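**Gripper log: left finger, still open**

Picked this back up Sunday, 7 pm, after Trinity Baptiste flagged that the hand-held gripper was giving us weird width readings. I'm writing it all down so whoever has it next doesn't redo my steps (like I did with Kenji's, sorry Kenji!).

Symptom: with the jaws closed on something thin, the logged width jumps between 283 and 614 counts and never settles. Fully open it reads 900, rock steady.

Tried so far:

- Swapped the cable for the one from the Katine kit. No change.
- Reflashed the Vonov board with last semester's build — no change, and I lost my zero, so I had to redo that too.
- Snugged up the pivot screws on both sides. Felt nicer in the hand, same numbers.
- Looked at the pads. They're pretty chewed up, with threads hanging off the fingers, and my bet is that fuzz is keeping the jaws from closing the same way twice.

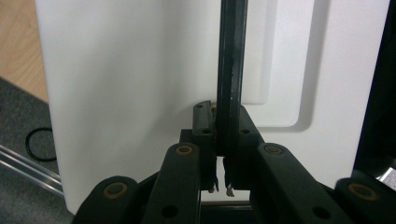 Closed on the dark bar first, then open over the wood.

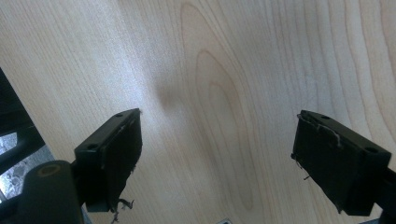 **Reply from Hazem Naciri:** I'd try fresh pads before you touch the firmware again. We had the same jumping on the Illia gripper in October and trimming the threads helped some, but the readings only calmed down once we re-glued both sides and zeroed it afterward. There should be a strip of pad material in the Yazzie drawer. Leave the ticket open and post the new closed number when you've got it.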